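About Cloltley Gears

Cloltley cuts and finishes small metal gears for people who build pumps, printing equipment, weighing machines and workshop tools. We work from one site at Mokesow, on the lane behind the old goods yard. Most of what we make would fit in the palm of your hand. Batches run from a handful of prototypes up to 3000 pieces, and a repeat customer will often have both on order in the same month.

The firm began as a repair shop, making single replacement gears for machines whose makers had gone out of business. We still do that. If you have a worn gear and no drawing, send it to us and we will measure it and quote. The larger part of the work these days is batch production, and that is where the way we work has changed most.

How the work is organised

There are two sides to the building. Cutting is on the north side, with the hobbing machines, the lathes and the stores. Finishing, inspection and packing are on the south side, where the light is better. Parts move between the two on trolleys, and each trolley carries the job card from start to finish.

For years the slowest part of the south side was handling. Every gear had to be picked up, turned, put on a gauge, taken off and put down again. None of it was hard, but a full shift of it was tiring on the hands and neck, and people who were good at inspection spent most of their day moving parts from one place to another.

We now have six robot arms doing the picking and placing. The first went in on the bench we call Evangelista, after the customer whose order paid for it. The others followed as we worked out which jobs suited them and which did not. Long runs of one size suit them well. Mixed trays and one-off repairs are still done by hand, and we expect that to stay the same.

What it changed for the people here

We said before the first arm arrived that no job would go because of it, and none has. The jobs are different, though, and we would sooner say so to anyone thinking of applying. A finishing operator used to have one bench and one task. An operator now looks after a pair of arms, sets them up for each batch, checks the first parts off, and deals with anything that has been set aside for a second look. There is more walking and more decision making. Some of our longer-serving staff liked the old rhythm and told us so, and two of them moved across to the repair bench, where everything is still done with a loupe and a hand gauge.

Training takes place in paid hours. New starters spend their first weeks on manual inspection before they go near an arm, so that they know what a good tooth looks like and what a burr feels like.
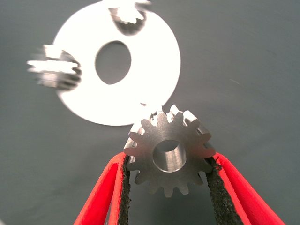 Operators also have a say in how the arms are set up. Grip pads, approach angles and the speed of each move are agreed at the bench by the people who run it, and the settings are written on the job card next to the gauge readings. If an operator wants an arm stopped, it stops, and the reason is talked over at the 2 o'clock handover. The afternoon team picks up from there.

Pay on the south side was regraded when the work changed. The night shift ended in July of the same year — the arms do not run unattended, so there was no call for it.

Ascombe training room

Ascombe is the room above the stores where we teach setting up and measuring. It is open to our own staff all year and to local college groups by arrangement. Please ring the office first, as the stairs are steep and we can only take small groups.

Visiting and contact

Customers are welcome to see their parts being made. Come to Unit 126 and report to the front office, which is open from 8 am to 4.30 pm. Safety shoes can be borrowed at the door.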